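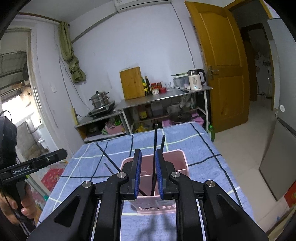 Pink utensil holder on a table with a blue checked cloth.

Shares 20 | Comments 2

Part-Time Dining Room Assistant, Clarel House, Drondham

Clarel House serves a weekday lunch to older residents of Drondham and is hiring one part-time dining room assistant. The position opens in December and pays hourly.

You will set tables before lunch, bring plates out from the kitchen, refill water and coffee, clear, and wipe down. You will also sort the clean utensils and put fresh cloths on the tables when needed. The kitchen is staffed separately, so there is no cooking. Some days you will carry meals across the courtyard to residents who eat in their rooms.

Shifts run from late morning to mid-afternoon, 20 hours a week. There is no evening or weekend work. Lunch is free on the days you work.

You need to be able to stand for most of a shift and lift a full bus tub. Restaurant or cafeteria experience is useful but we will train you. A food handler card is required within your first month, and we pay the fee. Spanish is a plus. Many of our guests are hard of hearing, so please be comfortable speaking up and repeating yourself.

To apply, send a short letter and the names of 2 references to Olga Lucero, Clarel House, 532 Cabral Street, Drondham. You can also leave both at the front desk with Lamisi Amoah. Applications are due by September 29, 2025. People chosen for an interview will be asked to stay for one lunch service, which is paid.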